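報道関係各位
2026-05-18
Padia株式会社

Padia、卓上ロボットによる把持・配置作業の評価手順書「Zusora」第2版を公開
初期配置の記録方法と介入の扱いを明文化

Padia株式会社は、卓上で小型物体を扱うロボットの評価手順書「Zusora」の第2版を公開しました。本手順書は、作業台の準備、対象物の管理、試行の実施、結果の報告までを範囲とし、研究機関、装置メーカー、システムインテグレーターでの利用を想定しています。

■改訂の背景
把持・配置作業の成功率は、対象物の初期位置、姿勢、隣接物との間隔に大きく左右されます。しかし、公表される評価結果にはこれらの条件が記載されないものが多く、異なる拠点で得た数値を比較することが困難でした。初版では対象物の寸法と材質の記載を求めていましたが、配置条件は実施者の裁量に委ねていました。2月に締め切った意見募集では83件の意見が寄せられ、その多くが配置条件と人の介入に関するものでした。

■主な改訂点
1. 初期配置の記録
各試行の開始前に、対象物の種類、色、位置、姿勢を記録することを必須としました。物体同士が接触している場合、または接触の有無が判別しにくい場合は、その旨を記録票に記入します。

2. 作業面の条件
作業面の材質、表面の模様、固定方法を報告項目に追加しました。木目や継ぎ目のある面は物体検出の結果に影響し得るため、無地の面とは区別して集計します。

3. 試行回数
1条件あたりの最少試行回数を40回としました。途中で中止した試行も母数に含め、中止の理由を併記します。

4. 介入の定義
試行中に人が対象物、作業面またはロボットに触れた場合は、すべて介入として扱います。介入のあった試行を成功として計上することは認めません。

形状の異なるブロックを用いる作業では、円柱、星形、多角柱などを同一の作業面に混在させることができます。この場合、成功率は形状別に算出し、全体の平均値のみを報告することは不可とします。

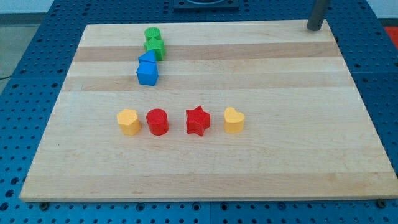 初版に基づいて取得した評価結果は、第2版の公開後も使用できますか。
使用できますが、報告書に「初版準拠」と明記する必要があります。第2版準拠の結果と同一の表に掲載する場合は、欄を分け、初期配置の記録の有無を注記してください。

■安全に関する要求事項
本手順書は性能評価を対象とするものであり、リスクアセスメントを代替しません。実施者は、適用される法令および安全規格に従い、評価の開始前に必要な保護方策を講じるものとします。第2版では、非常停止装置の動作確認を各評価日の開始時に行い、確認結果を記録票に残すことを新たに定めました。エンドエフェクタの交換後は、可動範囲と把持力の設定値を再確認します。

■適合確認
適合確認の業務は、株式会社Wiriyaが担当します。申請者は、記録票、試行ログ、未編集の動画を提出します。記録票と動画の間に不一致がある場合は該当する条件全体を差し戻し、個別の試行のみの差し替えは受け付けません。

■適用範囲外の事項
柔軟物、液体、粉体を対象とする作業、および移動台車に搭載したロボットによる作業は、第2版の適用範囲に含まれません。柔軟物については、記録票の様式を別冊「Kakora」として検討中です。公開時期は未定です。

■入手方法
手順書本文および記録票の様式は、Padiaのウェブサイトから無償で入手できます。提供形式はPDFおよびCSVです。改変した様式を使用する場合は、変更箇所を報告書の付録に記載してください。

■本件に関するお問い合わせ先
Padia株式会社 広報担当
お問い合わせは、当社ウェブサイトの専用フォームより受け付けています。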